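How to set up the Biltska library app on a tablet (and move your old reading list across)

Posted 21 July 2023 by Prapai Khunthong

I've had Biltska on my own tablet since our library switched over from Fodar, and I've now set it up for my mum, my sister and two of the neighbours, so I thought I'd write the whole thing down in one go. It's a nice app once it's running! The setting up is a bit fiddly though, mostly because it asks for things in a funny order and the buttons aren't always called what you'd expect.

I did all this on an Android tablet. My sister's is an iPad and the steps were the same apart from where the settings live, so I've put a note in where it matters.

Before you start

Have your library card to hand, plus your PIN. The PIN is the one you use on the self-service machines, and it isn't the password you had for Fodar. If you've forgotten it, ring the library or pop in, as you can't reset it from inside the app (you can from the website, but only if they've got your current email address, and mine was three jobs out of date).

You'll also want to be on wifi. The app itself is small but it fetches all the book covers the first time it opens, and that takes a while.

Installing and signing in

Open the Play Store, or the App Store on an iPad, and search for Biltska. There's a separate one called Biltska Staff, which you don't want. Tap Install and wait.

When you open it, the first screen asks for your area. Start typing the name of the town where your library is and pick it from the list when it pops up. We come under Fasmont, even though we live nowhere near it, so if your own village doesn't appear then try the nearest bigger place.

Next it asks whether you're a new or existing member. Choose Existing member, even if you've never touched the app before! New member starts an application for a brand new card, and my mum ended up with a second account that way which took a phone call to sort out.

Type in your card number without any spaces, then the PIN, and tap Continue. Leave Remember me ticked if it's your own tablet.

Changing the text size

The writing on the menus is tiny to begin with. Tap the three lines in the top corner, then Display, then drag the slider along until you're happy. This only alters the menus and search results. The text inside a book has its own setting, which you get by tapping the middle of a page while you're reading and choosing the letter A that comes up at the top. I read on quite a large size with the cream background, and it's been lovely for evenings.

On the iPad, the menu text follows whatever you've picked in the main iPad settings, under Display & Brightness, so do it there instead.

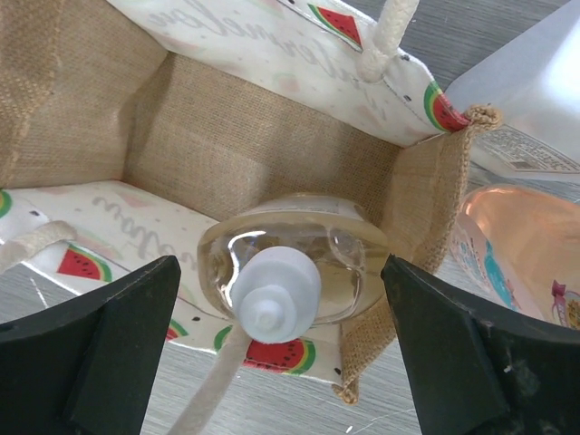 Open jute tote on the grey tabletop.

Bringing your old list over from Fodar

If you kept a wish list or a reading history on Fodar, do this bit before October, as our library says the old site goes off then. I had 82 books on mine and was dreading typing them all in again.

On a computer (the tablet will do, but it's awkward), log in to Fodar with your old password. Go to My Lists, open the list you want, and look right at the bottom for Export. It saves a file, usually into Downloads. Don't open it and save it again in a spreadsheet, because I tried to tidy mine up first and Biltska wouldn't touch it afterwards.

Now go to the Biltska website and sign in with your card number and PIN. Click your name, then Lists, then Import, and choose the file you've just saved. You'll get a little bar going across, and then a page showing which titles it recognised. Anything it couldn't match goes into a separate list called Unmatched. Mine were mostly old paperbacks the library doesn't stock any more, plus a cookery book with an accent in the title.

There's a limit of 3000 titles for each import. I can't imagine many of us bumping into that, but my brother-in-law asked, so there you go.

Once it's finished, go back to the tablet and pull down on the Lists screen to refresh it. If nothing turns up, sign out and back in again. That did the trick on both tablets where it got stuck.

Borrowing your first book

Search at the top, then tap Filter and switch on Available now, or you'll fall for something with a waiting list as long as your arm. Tap the cover, then Borrow. The button changes to Download, and you need to tap it again if you want to read without wifi. I missed that the first time and spent a long coach journey looking at a blank page.

For audiobooks, it hands you over to a second app called Palma. Biltska will offer to install it for you, so just say yes. You don't need another login, though it does ask permission to send you notifications. I said no to those and it works perfectly well.

Books go back on their own when the loan is up. If you've finished early, press and hold the cover on your Loans page and choose Return, and then the next person gets it sooner.

If it goes wrong

"Card not recognised" nearly always means a space has crept in, or the wrong area's been picked. Sign out, go back to the first screen and check both.

If the covers are all grey squares, leave the app open on wifi for a bit and make yourself a cup of tea. Mum's took until the end of The Archers.

If a book opens at the wrong page on a second device, open it on the first one again, go to the menu and tap Sync, then close it properly. It ought to do this by itself, and some days it does.

And if you've ended up with two accounts like Mum, don't delete either one yourself. Ask the library to merge them, and they'll keep your reservations in the right order. Have both card numbers ready when you ring (the new one is under your name in the menu, then Membership).

I haven't worked out the magazines yet. If anyone has found a way to make the pages fill the screen sideways, please leave me a comment and I'll add it in.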